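# Is the Prellorer scene pack worth paying for if I only have one arm model? 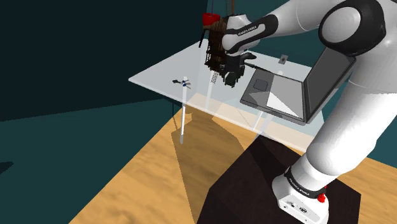
I run a small training setup at home and I'm looking at the Prellorer tabletop pack for simulated Franka arms. The trial gives you 8 scenes and the full license gives you 144. The trial runs fine on my machine, but the license is $500 for a year and that is real money for me.

What I need is clutter. My policy does well with one block on a bare table and falls apart when there are odd shapes close together. The trial tables have a laptop, furniture-type objects, small tools and so on, and the glass top is a nice touch. My worries are:

- Are the other scenes really different, or the same objects moved over a few inches?
- Do the thin parts (slats, rods, cords) have proper collision shapes?
- Can I bring in my own objects without paying for the Gashi add-on?

I only use the one arm with the parallel gripper. I don't need mobile bases or anything with two arms.

Posted 2/20/22

---

**drorkunby_sim**

I have had the full license since June. Short version: worth it if you will use the randomizer, poor value if you won't.

The scenes are built from a shared object library, so you will see the same things again. Table type, floor, wall color and lighting do change. I would call roughly a third of them near repeats. The rest gave me new failures to look at, so I can't complain much.

Collision shapes are mixed. Solid objects are good. Anything with an open lattice gets a simplified hull by default, so the fingers stop at the outside and can't go between slats. You can fix this per object:

1. Open the object in the scene editor.
2. Change the collision setting from "hull" to "parts."
3. Save it under a new name, or the next update will overwrite it.
4. Reload the scene and turn on the contact overlay to check.

Physics slows down after that. With 4 objects set to "parts" I lost nearly half my speed. Only do it for the things you plan to grasp.

Cords and straps are rigid pieces in my version. If your task needs them to bend, this pack won't help you.

You can import your own meshes without Gashi. Gashi only adds the batch converter and the automatic scaling. For a handful of objects, do it by hand. Check the units first. My first import was a mug the size of the table.

---

**plainbench**

Don't buy it. Unlow does the same thing for free.

---

**tablecloth_error**

I have used both, so a bit more detail on the answer before mine. Unlow is free and the arm model is fine, but it comes with almost no objects and you place everything yourself. It took me two weekends to get a set of cluttered tables I was happy with. If your time is cheap, that is a fair trade.

Two things about Prellorer that you won't see on the sales page:

The glass tabletop is hard on depth data. In my renders the simulated depth camera read the floor through the glass on some scenes and the tabletop on others. There is a "treat as opaque" box under Materials. Check it if you train from depth. For color images, leave it alone.

Also, objects sometimes start out overlapping. Run each scene for a second with the arm parked before you record anything, and throw out the ones where something jumps.

Ask them about the monthly plan. It isn't listed, but support offered it to me when I wrote in. I took one month, exported what I needed and let it lapse. The exported scenes still open.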